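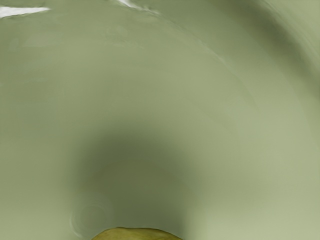 Color for Interiors, session 4 handout
W. Teoh, 5 April 2026
Light, sheen, and why the chip lied to you

Hand this around to whoever missed. Rungnapa Thaweesak has spare copies at the Florneck desk.

Recap from last time

Hue = which color family. Value = light or dark. Chroma = how strong. Most client complaints are about value even when they say hue. "It's too blue" very often means too dark or too strong. Ask them to point at something in the room they like better and compare.

Undertone: useful word, badly used. All it means is the hue of a color that is nearly neutral. Put three grays side by side and you see one is greenish, one violet, one sort of brown. Look at one alone and you see gray. So never judge a neutral alone.

1. Light sources

Daylight, northern hemisphere. North windows: cool, steady, low contrast. South: warm and strong, moves a lot through the day. East: good mornings, flat after lunch. West: dull until mid afternoon, then very orange. Trees outside throw green in. So does a lawn. A red brick wall across a narrow street will warm up a whole room, people forget this one.

Bulbs. Color temperature in kelvin, lower = warmer (backwards from how we talk, sorry). 3,000 is what you will meet in most of the houses on the project list. Check the print on the base of the bulb, don't guess. Mixed bulbs in one ceiling is common, and you'll want to fix that before picking any paint.

CRI: how well a lamp shows color against a reference lamp of similar temperature. A cheap lamp can have the right temperature and still make reds look like mud. Two lamps, same kelvin, different result. Both numbers matter.

Metamerism: two samples match under one light and don't match under another. Classic case is trim paint matched to a fabric in the store. Match under the light the room has at the hour people use the room.

2. Reflectance (LRV)

Scale 0 to 100, black to white. Printed on the back of most fan decks. It tells you how much light comes back, says nothing about hue. 

- high 70s and up: reads as white or off-white
- 50s and 60s: light, still bounces plenty
- 30s, 40s: mid. Room starts to need lamps
- under 20: dark. Plan the lighting first, then the paint

Dark rooms don't get bright from white paint. No light coming in means nothing to bounce, and you get a dingy gray box. Mid values with decent lamps often look better. We saw that in the Machala hallway, which was repainted in January and is now a warm tan, Skornholm 493 if you want to look it up.

Corners. Two walls facing each other over a corner bounce color into each other, so chroma goes up there. Strong yellow is the worst for it. Go a step weaker than you think.

3. Same paint, different value

One coat, one can, and the wall will still not be one color to your eye. Falls off away from the window. Ceiling always looks darker than the walls in the same paint, as it mostly gets secondhand light. Window wall looks darkest of all, you're seeing it against the glare.
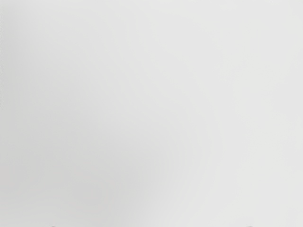 Fig. 1. Plain light gray. Palest toward top right, deeper going down and left.

What to do about it: hang samples on at least two walls. Ceiling sample goes ON the ceiling. Tape it up there, get the ladder.

4. Sheen

Flat: hides bumps, hates fingers. Touch-ups blend well.
Matte / eggshell: most living rooms. Names differ between brands so compare the actual dried samples and not the word.
Satin: kitchens, kids' rooms. Shows roller marks if you go back into it half dry.
Semigloss: trim, doors.
Gloss: every dent will show. Prep is the whole job.

Shinier finishes look deeper straight on, and then wash out where they catch a light. Same tint in flat looks a little paler. So a flat wall and satin trim from the same formula will look like two colors. Clients notice. Tell them before, in writing.

5. Sampling, how we do it in this course

Board, not wall. Foam board, two coats, leave a white border so the old wall color doesn't push it around. Actually leave a wide border. Write name, sheen and date on back (front if you're me and never turn them over).

Look at it:
morning
midday
evening, lamps on
evening, with the curtains shut

Stand it vertical!! Flat on a table it catches the overhead light and looks lighter then it will on the wall. Then put it next to the floor, next to the sofa, next to the trim.

Move it behind something. A color behind a dark bookcase looks lighter than the same color behind a cream sofa. Simultaneous contrast, chapter 6 in the reader, skim the history part.

6. For next session

- Read chapter 6. 
- Make two boards, same color, different sheen. Any brand. Bring both.
- Room diary: one room, note the light at four times of day, which way the windows face, what's outside them. 600 words max, sketches fine. Phone pictures are ok but turn off auto anything, cameras correct white balance and you lose exactly the thing we're looking for.
- People doing the Flulleck stairwell: no daylight at all at the bottom landing, so read section 1 again and bring the bulb data.

Quiz on sheen terms got moved, I'll email. Questions to Wulan Teoh before class or at the break, not in the parking lot please, I have to run for the train.

Left over from last week: someone asked if primer color matters. Yes under reds and strong yellows, which cover poorly. Use a gray primer under deep reds, ask the store for the recomended shade. Under off-white, plain white primer is fine.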